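Flimerura Table Supply
Woven baskets and table linen: frequently asked questions

Selection | Use at the table | Cleaning | Orders and returns

Selection

Which basket shape should I use for croissants?

A shallow oval. A croissant is longer than it is wide, and in a round basket of the same area the ends press against the wall and the tips break off. In an oval the pastry lies along the long axis and the sides stay clear. Round baskets are better suited to buns and small rolls, which can be set in from any direction.

How deep should the basket be?

For pastry that is picked up by hand or with tongs, choose the shallow depth. The deep version is intended for sliced bread stood on edge. Stacking croissants more than two layers high flattens the bottom layer, whatever the basket.

What is the difference between the Colla and the Koltix lines?

Colla baskets are woven from split willow and have a rolled rim. They are for food service at the table and for short storage on a counter. Koltix baskets are woven from polypropylene cord over a steel wire frame and can go through a commercial dishwasher. The two lines share the same footprints, so a Koltix liner tray fits a Colla basket of the same size code.

Why do two Colla baskets from the same order differ in color?

Willow is a plant material and takes stain unevenly. The inside face of a split strand is more porous than the bark side and comes out darker. We sort by shade before packing, but we don't match individual pieces. If you need a uniform set, write "shade match" in the order notes and allow 12 extra working days.

Use at the table

Can unwrapped pastry go directly on the weave?

Yes, for Colla baskets made after the change to the current finish, which carry a stamped F on the underside. Older baskets without the stamp were finished with furniture lacquer and should be used with a liner. For buttery items we recommend a liner in every case. Fat soaks into the crossings of the weave and can't be fully removed.

What kind of liner works best?

A square cotton napkin, laid on the diagonal with the corners folded inward below the rim. Greaseproof paper is acceptable and easier to replace between guests, although it slides in the shallow models. Don't use waxed paper under pastry that is still warm from the oven.

How should pastries be placed in the basket?

Hold the croissant at the middle, where the layers are thickest, and lower one end first. Let that end rest on the bottom before setting down the other. Pastry dropped flat sheds flakes into the weave, and the flakes are what you will be brushing out later. Fill from the far end toward the near end so that your hand or tongs don't pass over pieces already in place.

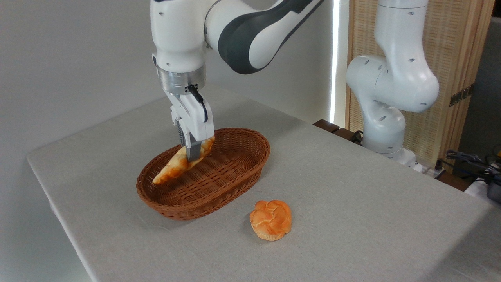 Heavier items go in before lighter ones. A bun with a firm crust will dent a croissant if it is set on top of it or allowed to roll against it. Where both are served, we suggest two baskets, or a folded napkin as a divider across the short axis. Seeded rolls should always be separate.

Does the basket need to be fixed to the table?

Not normally. On a smooth hard surface a light basket can shift when someone takes a piece from one end. A tablecloth with some texture is usually enough to stop this. On polished stone or glass, use the clear silicone dots (item 276, sold by the sheet). Apply four, spaced evenly on the outer base ring -- not on the woven center, which flexes.

Will the basket mark a light-colored tablecloth?

A dry basket will not. A damp one can. The stain on the darker Colla shades is fixed with a water-resistant coat, but water trapped under the base for several hours can carry a brown ring into the cloth. Our Saarinen linen in pale gray and natural is the most likely to show it. Treat a fresh ring with cold water and unscented liquid soap, then launder as usual. Hot water sets the mark.

How long can bread stay in an open basket?

Croissants keep an acceptable crust for the length of a breakfast service. After that they lose moisture to the room and the layers turn leathery. Cover with a dry cloth if service is longer than two hours. Do not cover with plastic film, which softens the crust and holds moisture against the willow.

Cleaning

How do I get crumbs out of the weave?

Turn the basket over and tap the rim against a soft surface, then brush along the strands with a dry pastry brush. Brushing across the strands pushes crumbs further into the crossings. Compressed air works for large numbers of baskets, provided it is used from the outside inward.

Can I wash a Colla basket?

Rinse briefly in lukewarm water and dry upside down on a rack, away from radiators. Do not soak. Soaking swells the strands, and the rim can unroll as they shrink back. Myrtle Montoya in our repair shop sees more rims lost to the sink than to any other cause.

A strand has snapped. Is the basket still usable?

Take it out of food service until the end is trimmed. Cut it flush with side cutters at the nearest crossing, on the outside face. A single trimmed strand doesn't weaken the basket. If two neighboring strands are broken, or the rim band is loose, send it to us for repair.

There is a musty smell after storage. What should I do?

Stand the basket in moving air for two days. If the smell remains, wipe all surfaces with white vinegar diluted one to four and let it dry fully. Store baskets stacked with a sheet of paper between each, and never inside sealed plastic bags.

Orders and returns

Where do I find the size code?

On the paper tag, and on the packing slip in the second column. The shallow oval is listed as 1,199 and the deep oval as 2,309. These are catalog numbers and have no relation to the dimensions.

Do you accept returns of used baskets?

Unused baskets only, with the tag attached. Once a basket has held food we can repair it but cannot restock it. Damage in transit is handled separately. Write to Hermenegildo Tovar in the returns office and keep the outer carton until he replies.

Can I order a custom size?

Yes, in the Colla line, for ovals and rounds. Orders received after the first week of November are woven in the new year. Send the inside length, inside width and wall height. Joonas Honkanen prepares the drawings and will return one for approval before weaving starts. The office telephone is not staffed on Thursday afternoons.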